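7 min read
Posted in November by the guy who writes this blog

I have now spent a month with the Hallen counter arm, the kitchen version, on the monthly plan, and I owe the three of you who wrote in a proper report. The short version is that I like it more than I like paying for it.

Some background, for people who skipped the last post. Hallen doesn't sell the arm to people like me. They rent it, at 110 dollars a month, plus a setup fee I have already complained about in this space. For that you get the arm, the gripper, the wrist camera, a box of cables, and a login to Carkgate, the software that lets you teach it things. You also get a welcome booklet with a drawing of a family laughing at a salad.

Setup took me a Friday evening and a chunk of the next morning. The booklet says 55 minutes. I believe that somebody once did it in 55 minutes, in the way I believe that somebody once assembled a crib without swearing. The base went on fine. Cable routing was what ate the time, because the clips are made for a thinner counter than mine and I ended up using the ones from an old desk.

Then there's the teaching. You hold the wrist and walk the arm through a job, with Carkgate recording, and you do that over and over until the software tells you it has enough. "Enough" is a matter of mood. Picking up a sponge was enough after a single evening. Bowls were another story. A bowl is a wall with nothing in the middle, and the arm has to choose a spot on the rim, get one finger inside and one outside, and come down at a decent angle. For most of the first week mine came down like a man testing bathwater.

What fixed it was a software update and a change of fingertips. The standard tips are smooth, and on anything glazed they slide. I bought a toothed set from Esel, who make them for several arms including this one, and I was a little annoyed at how much better they were. Hallen should just put something like them in the box. While I'm handing out advice, Hallen should also make the release button something other than the same shape and size as the stop button, and put it somewhere other than right next to it. I have dropped things I was proud of having picked up.

The wrist camera is the part I expected to be a gimmick. It looks straight down past the fingers, and Carkgate uses it for the last bit of the approach. The picture is soft and a bit blocky, about what you'd get from an older doorbell. It doesn't seem to matter much to the arm. It matters to me, when I'm scrolling through an hour of it trying to find the moment things went sideways. There is a search box. I typed "bowl" into it and got everything.

Noise: fine. It hums a little when it's holding still, and whirs when it isn't. My dishwasher is worse. The blue light on the base can be dimmed, though only from the app, three menus down, under "Personality." I looked for the other personality settings. There is a chime.

Support is where the money goes, as far as I can tell. I wrote to them 2 times. The first answer came the same day and solved the problem. The second told me to restart the arm, which I had done, and to check that my counter was level, which it is, and then linked me to a very long forum thread started by someone called Wilczyńska Kitchens, who had the same problem as me and a much better attitude. The fix was in there. I'd like that thread printed and put in the box in place of the laughing salad people.

Would I buy one outright? Carkgate runs a shop for used units, and an older Hallen without the camera goes for 800 dollars there. I keep opening that page and closing it again. Without the camera you're back to placing everything on tape marks, and my counter has enough going on without tape. For now I'm staying on the monthly plan and grumbling.

Bowl practice on the cutting board, which is most of what we do now. The first one is the view from the room and the other two are from the wrist. 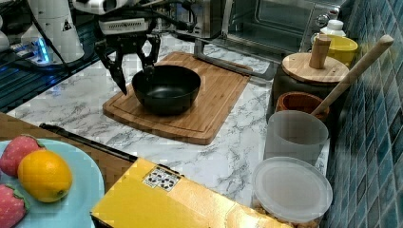
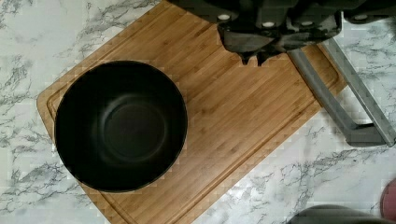
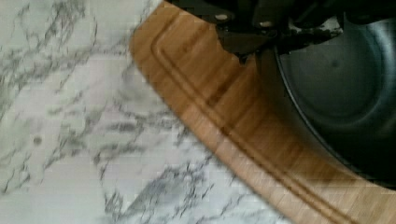

Can you pause the monthly plan if you're going to be away?

You can, for one month at a time, from the billing page in Carkgate. The arm stays with you and the software locks until you turn the plan back on. Anything you've taught it is still there afterward, though I had to run the calibration again before it would move.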